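Notebook, August, Pondura trial kit, second sitting

Picked this up again after lunch, so the morning's entry stops in the middle of the cable business and I'm not going to go back and tidy it. Short version for anyone reading along: the hand grippers from Pondura are both paired now, the left one needed its cable reseated twice before the software would see it, and the Prins recorder software is on version 34, which the quick start sheet knows nothing about. The sheet still shows the old menu. You want Session, then New Pair, and then you wait for both names to turn up before you touch anything else (I was too quick the first time and had to start over).

What we're trying to decide is whether to keep the kit past the trial. The quote is 2414 for the pair with the software for a year, or 3000 if we take the support plan on top. I'd love to say yes today, because I've enjoyed using these far more than I expected to, but I promised Hendrik I would write down the annoying parts too.

So, the afternoon's job was unpacking. Small retail items out of a shallow cardboard box on the big white table, one item per take, right hand doing the lifting and left hand coming in close. I began with the soft packs, since those gave us so much grief with the Cisinura set in the spring. The first was a L'Oréal Pure & Matte pouch, the crinkly silver kind, pinched between the yellow tips. 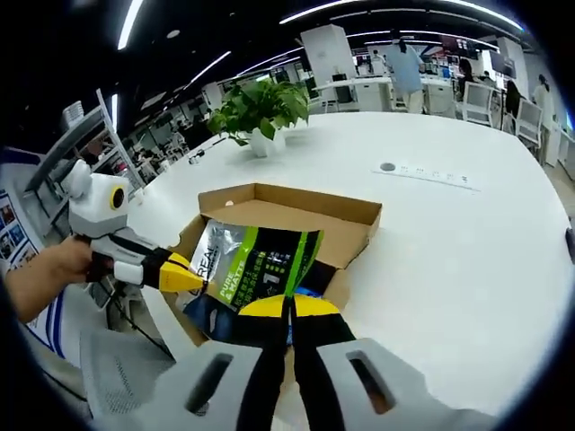

Henk Van Hecke wrote in the margin that he would hold off on any praise for the pads until we have tried them on something heavier, that the Cisinura fingers were also lovely on light packaging, and that a support plan is no use to us if the answers take as long as they did last time. He'd also like the trial extended before we sign.

Fair enough, Henk, and I've asked. I wrote to Plallunmont, who handle the orders, and they are usually good about that sort of thing.

On the pads themselves, I like them. They're black, they run up the inside of each finger, and my feeling is that I squeeze less than I did with the old set. That's only a feeling and I have no force readings to back it up — the readout is an extra, and it isn't in either price. I think it ought to be.

Annoying parts, as promised. My wrist was sore by the end. The trigger has a dead stretch at the start of its travel, and I kept overshooting on the close. The cable is stiff and wants to drag on the edge of the table, so I'd ask for a longer one or a clip. And the software throws away the take name if you cancel a save, which cost me 2 labels before I noticed and started writing them on paper.

Still to do: heavier items, glossy boxes, and a turn for Hendrik Segers with the grippers, as his hands are a good deal bigger than mine and I'd like to know if the handle suits him. Ask Plallunmont if spare pads come in the box or get billed separately. Charger is in the second drawer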